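Home / Clubs and Classes / Simulation

Dutetti Gripper Sim Pack – Club License
Item no. 2217
In stock (digital delivery)

The Dutetti Gripper Sim Pack lets a school robotics club practice pick-and-place before anyone touches the real arm. It runs on ordinary classroom computers and covers one full season of work. The club license is good for 12 seats, and seats can be moved between students at any time.

Students drive a two-finger gripper through furnished rooms and handle simple parts: bars, blocks and brackets. Each task can be run by hand with a game controller or from a student's own script. The view can be switched between a fixed room camera and one that travels with the gripper. Most beginners find the second one harder – the room tilts when the wrist does – so the first lessons stay with the fixed view.
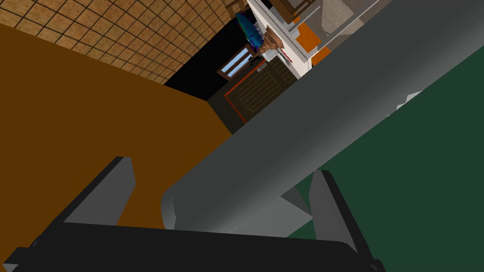
Bar handling task, close view at the gripper. Simulated image.

The Bristham room set is included. The Tapia room set is sold separately and needs version 3 or later.

What you get
Club license for 12 seats
59 graded tasks, from single picks to two-part assembly
Bristham room set
Teacher guide and printable score sheets
Inder script editor, with sample code

Scoring
Every run gets a score out of 100. Points come off for dropped parts, contact with furniture and going over time. Scores save to a plain spreadsheet file, and a team can replay any run and step through it slowly.

Requirements
Windows or Linux, 8 GB of memory, any USB game controller. An internet connection is needed for setup only.

Renewals
Licenses run from September through August. Clubs that renew before the end of April keep their saved runs and scripts.

Related items
Tapia room set
Extra seats, pack of 4
Inder script editor, home license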